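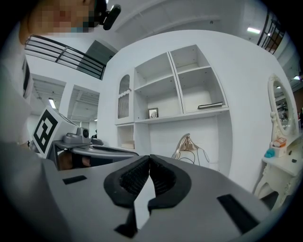 **Paid sessions: recording household tasks with hand-held grippers**

Sutatura is looking for people to record everyday tasks at our Doscombe site. The recordings are used as training examples for a robot learning system. Sessions start in December and no technical background is needed.

What you would do

You hold a gripper in each hand, wear a headset camera and carry out short jobs in furnished rooms: folding, putting things on shelves, tidying a dressing table, moving a chair back to its place. Each job is repeated many times with the objects in different positions. We want 1000 usable recordings from this round, including ones where you fumble and recover, so please don't worry about being neat.

Sessions last 90 minutes with a break halfway. We ask everyone to commit to six sessions. Payment is by bank transfer after the third and the last.

You should

- be 18 or over
- be able to stand and use both hands for most of a session
- be willing to have your hands, voice and surroundings recorded (faces are blurred before anyone outside the team sees the footage)

Glasses are fine under the headset. Please tell us beforehand if you get motion sickness or have had a recent wrist or shoulder injury.

Training is given in the first session by Hefin Pritchard, and you will be paid for it.

To apply, write to Meenakshi Suvarna at the Doscombe office with your name, a phone number and whether mornings or afternoons suit you. Parking is at the rear, off Curkier Lane.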